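Search this site Enter keywords Go

Course materials > Table Service and Room Preparation > Handouts

Unit 4: Clearing and relaying a table
Handout for use with the practical session, Jiltitz training room

4.1 Scope

The unit covers the bare table between two sittings: removal of used ware, wiping, inspection, and placing the first plate of the new cover. Linen is dealt with in Unit 5. Glassware is dealt with in Unit 6, apart from the clearing order given below.

4.2 Clearing order

Glasses are removed first, by the stem or the lower third. Cutlery is gathered on to one plate, handles together. Plates follow, largest at the bottom of the stack. A stack carried by hand does not exceed 14 side plates. Heavier loads go on the Charpentier trolley, lower shelf first.

4.3 Wiping

Fold the cloth in four. Work from the far edge towards the body in straight, overlapping passes, turning to a clean face when the cloth drags. Dark matt tops show streaks more readily than pale ones and are buffed with a second, dry cloth. Vivarex solution is made up at 14 ml to the litre and is not sprayed directly on to the surface.

4.4 Placing the plate

The plate is the reference point for the rest of the cover. On a bare table it is set down before any cutlery. Hold it by the rim, thumb flat, and lower it without sliding. A white plate on a dark top makes any error in spacing easy to see from the side. 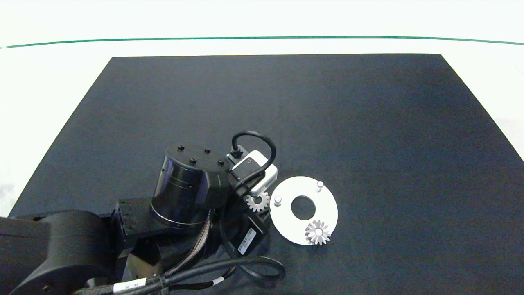 How much width should be allowed for each cover?
Allow 76 cm where the table permits, measured between the centres of neighbouring plates.

Where chairs have arms, check the spacing again with the chairs pushed in. The cover is laid to the chair, and the chair is not moved afterwards to suit the cover.

4.5 Inspection

Look along the surface at a low angle, towards the light. Smears, crumbs and cloth fibres are dealt with before cutlery is placed. Chipped plates go in the Graltico crate and are entered on the breakage sheet (see p. 39).

4.6 Before the next session

Read sections 5.1 and 5.2. Bring two clean cloths and a tape measure. Breakage sheets are due in by 8th October.

Tags: table laying, clearing, handouts

Contact the course office | Copyright Jiltitz | Back to top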